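Sudside Laundry Help: Quilts and Bedspreads

Can I wash a quilted bedspread at home?
Usually, yes! Check the tag first, then make sure it moves freely in the drum. If you have to shove it in, bring it to our Almont shop, where the big washers take up to 40 pounds.

Will washing flatten the puckers?
No, and I think they get better with age. Cool water, low spin, and a good shake before drying (get a second person for this, it's way more fun). Skip the iron completely.
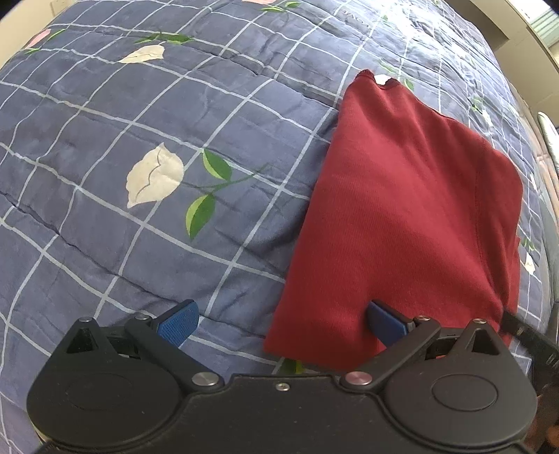 Blue-grey quilted bedspread with cream, white and pink flowers, and a folded red garment on top.

Can I wash red clothes with it?
Please don't! Cream and white flowers pick up stray dye so easily. Run reds on their own, especially the first 2 or 3 times.

Is the bed a good place to fold laundry?
It's my favorite! You get loads of room for sleeves, and a sweatshirt folds nicely in long thirds. Just let everything dry all the way first.

How do I treat a spot on a flower?
Dab with cool water and a little mild soap, working from the outside in. Rubbing can fuzz the edges of a stitched-on petal.

How often should I wash it?
Every couple of months is plenty if you use a top sheet. I do mine in March, when the windows can finally stay open, and then whenever the dog has been on it.

Page updated August 7, 2021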